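Skundstead opens its walk-up basin room to makers, renters and anyone sick of a bad vanity

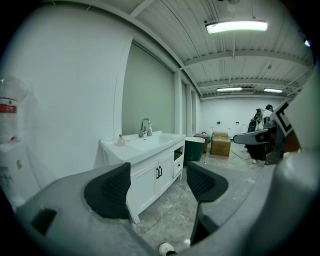
I've wanted to write this announcement since last winter, so forgive me if I run on a bit. Skundstead is opening its basin room to the public this November, and for the first time you'll be able to walk right up to our bathroom vanities, open the doors, lean over the basin and pretend to brush your teeth for as long as you like. I'm Styliani Sarantis, I started this company, and I've spent far too many hours of my life thinking about where people put their soap. The first vanity we set out on the grey marble-patterned tile was the white one with the rectangular basin top, two doors with black vertical handles that meet near the middle, and the open compartment and drawer on the right-hand side. We put a clear pump bottle right beside the chrome faucet, where most of us end up keeping one anyway, and the pale green panel behind it was my pick (Fotis wanted navy, and we had words).

That model is called the Staniforth, and it's the one I'd send my own mother home with. She has, in fact, been sent home with one. It comes with the basin top, the doors, the side compartment and the drawer, and you can have the compartment on the left if your toilet is on the wrong side of the room. The price is $1,655 with the faucet, taxes extra. Delivery inside the city is included, and we'll carry it up stairs if you warn us about the stairs.

The other two lines launching with the room are the Muler and the Undach. The Muler is our narrow one, made for powder rooms and those odd little bathrooms tucked under a staircase. The Undach hangs on the wall so you can get a mop underneath, and it has become the favourite of everybody in our office who owns a dog. Both will be out on the floor for opening week. If you want to compare colours, Eftychia Alexiou has put together a tray of sample doors you can carry over to the windows and look at in daylight, which I'd really urge you to do before choosing a white. There are so many whites!

A little about how we got here. We used to sell from a catalogue and a phone line, and it worked well enough, but people kept asking the same questions. Will my elbows hit the wall? Does the faucet splash? Can I fit a hair dryer in there? I can answer those over the phone until I'm hoarse, and it still doesn't beat standing in front of the thing. Antigoni Athanasiadis, our head of design, kept a folder of those calls, and when it got to 1,000 notes she put it on my desk and went to lunch. I read the whole folder over a long weekend with a pot of coffee. We signed the lease that spring.

"People don't shop for a vanity very often, so they feel silly asking basic things," says Antigoni. "I want them to pull the drawers out, bring their own hairbrush, bring the kids. If a handle catches on your housecoat, tell me, and I'll go and look at the handle."

She means it, too. The handles on the Staniforth are long and black because the earlier knobs were a nuisance with wet hands, and we heard about it plenty. The open compartment came from those notes as well. Customers wanted a spot for folded towels or spare toilet paper that didn't mean opening a door every time. I fought it at first, thinking it would look messy. Mine holds a stack of face cloths and a paperback, and I've stopped complaining.

We're also starting a measuring service with the opening, run by Fotis Tzanetos. For $25 he'll come to your place, measure the bathroom, check where the pipes come through the wall and leave you with a drawing you can keep. The fee comes off your order if you end up buying from us, and if you don't, you still have a good drawing. Please clear the floor before he arrives. He's very polite about laundry but it does slow him down.

For the trades: contractors and designers can book the room before regular hours, starting at 8 a.m., and Despina Karamanlidis will set you up with an account and samples. She has the spec sheets for all three lines, including rough-in heights, and she answers email faster than anybody I've ever worked with.

Regular hours are 11 to 6. There's free parking behind the building, the entrance is at ground level, and strollers are welcome. You don't need an appointment to look around, though if you'd like one of us to sit down with you and go over a floor plan, it's smart to call ahead, especially in the first couple of weeks. Bring your measurements if you've got them, and a photo of the old vanity if you haven't. We like seeing the old ones.

Media who'd like to come by before opening week, borrow a sample door or talk to Antigoni about the design work can reach Despina Karamanlidis through the Skundstead front desk. Price lists for the Staniforth, Muler and Undach are available on request.

About Skundstead
Skundstead designs and sells bathroom vanities, basins and storage for ordinary-sized homes. The company is privately owned.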